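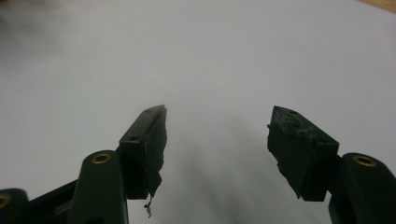
Work surface, Skeltard workroom: white, with a little of the light wood showing at the top right.

Progress report to the Lindus Small Grants Fund
Project: New work surfaces for the Skeltard workroom
Period covered: spring to the end of July

Summary

The grant was for 900 pounds, to put the workroom tables back into a state in which people could work at them. We have spent 938 pounds. The difference of 38 pounds has come out of the tea money, and the biscuits have been plainer as a result. All the tables now have white tops, the lighting has been moved, and the storage is half done. The half that isn't done is dealt with further down, where we hoped you might be reading faster.

What we said we would do

Our application promised three pieces of work by the end of the summer: cover the old tables, sort out the light, and find a home for everything that used to live on the tables. You will remember from the application that the old surfaces had been used for bookbinding, seed sorting, model railways and one long winter of lino printing, and that any sheet of paper laid on them came away with a record of all four.

The tables

We asked two suppliers for prices. Erko quoted for replacing the tables altogether, at a sum that would have bought us one and a half tables. Hafþórsson quoted for plain white tops cut to size, to sit over the tables we had. We took the second quote. The tops were promised in a fortnight and came in five weeks, the first delivery having been cut to the measurements of somebody else's tables. Hafþórsson took them back without argument and we have no complaint, apart from the one we made at the time.

The tops are smooth, pale and completely without interest, exactly as ordered. Small things dropped on them can be found again. The bead group used to lose a good part of every session to looking for beads, and now loses it to conversation. The repair group reports that screws show up well, and that so does every crumb, which has led to a stricter line on toast.

We had some discussion over whether to trim the tops flush with the tables or leave a margin of wood. Leaving a margin was cheaper. It also gives people somewhere to rest a pencil, although we admit we thought of that reason second.

Lighting

The two lamps over the window end have been moved to the middle of the room. This was a morning's work and took three evenings. There is no longer a bad end of the room, so the people who used to arrive early to avoid it now arrive late with everybody else. One unexpected effect of pale tops is that the whole room looks brighter, and we have stopped switching on the back lamp before four o'clock. We expect a saving on the electricity, though nobody should plan a holiday on it.

Storage

We bought 54 lidded boxes to replace the heaps. 15 of them are filled, labelled and on the shelves. The rest are stacked inside one another by the door, where they are doing very little for the appearance of the room.

The delay is down to labelling. We agreed early on that each group would sort its own materials and write its own labels, and this has gone at the speed you would expect of groups who would prefer to be making things. We also found that nearly everything in the old heaps could be described as "bits". We now have a rule against that word on labels. The sewing group has responded with "pieces", and talks continue.

Use of the room

Bookings were down while the tables were out of action and have come back since. The afternoon sessions are full most weeks. Two groups that had drifted off to the café have returned, one citing the new surfaces and the other the price of the café. We have not tried to work out which counts as an outcome.

Care of the surfaces

A damp cloth deals with most marks. Permanent pen does not come off with a damp cloth, and we know this from the underside of an offcut, where we tried it on purpose, and from one table near the sink, where we didn't. Cutting mats are now kept at both ends of the room, and a notice asks people to use them. It is a short notice. The long version was not being read.

Money

Grant received: 900 pounds
Total spent: 938 pounds
Overspend, met from our own funds: 38 pounds

The overspend is the second delivery charge and a box of fixings that we were sure we already had. We did already have it. It turned up in the third heap, under the lino. Receipts are attached in date order, except for the fixings, whose receipt has some glue on it and is attached to the others rather more firmly than intended.

Next steps

The remaining boxes are to be filled by the end of the autumn term. We would like to keep one of the Hafþórsson offcuts as a spare for the marked table and would be glad to know if you have any objection. We are not asking for more money in this report. A separate letter about the chairs will follow.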